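Oct 15, 2020

Cold start, rain until lunch. I had meant to spend the morning on the invoices for Plokorent and did the first two, then gave up and went back to the board.

It is the control board out of the Talla unit, the one Padmavathi Annamalai brought over in a box with the screws in an envelope. She wants it for the front room and would like it before January. I told her I could probably manage that if the board was sound and the only trouble was the wiring. A new one from Tomaszewski is 142 before shipping, so it is worth a few evenings.

I have left it in its metal frame. The frame keeps the solder side off whatever is underneath, and the corners give me something to hold. I put the whole thing up on the white plastic box to get some height. My neck is better for it.
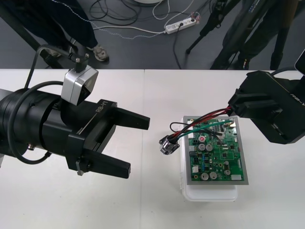
Does the board have to come out of its metal frame before the wires are dealt with? Leaving it in is fine as long as the connector can be reached from the side, and the frame protects the underside while the work goes on.

I wrote that down because Sudheer Acharya asked me on the phone and I gave him a muddled answer. He has the same unit in his garage and is going to try it himself.

The wires are red, black and green. I wanted them sorted out before anything got plugged in, so the plan for the day was only that: get the bundle over to one side, see where each end goes, write it in the notebook. The manual is no help. It has a drawing of the whole unit on one page and then goes straight to cleaning the filter.

Ate at one. Soup again. Called the Pirnano parts desk after that and waited a long time to be told they don't stock the small connector on its own, only the full harness. I said I would think about it. The man was polite. He gave me a part number ending in 106 and I put it on the inside cover of the notebook, where I will find it.

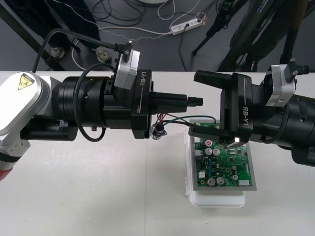

Looked over the capacitors as well, the tall silver ones. I have read that you should look for swelling at the top. I will go over them again in better light, and get the magnifier back from Sudheer if he remembers to bring it.

Padmavathi called before supper to ask how it was going. I said slowly. She said there was no hurry, then asked again whether January was still all right.

Did the rest of the Plokorent invoices after the dishes. One was out by 840 and took me most of an hour to trace to a line I had entered twice. Need stamps and printer paper tomorrow.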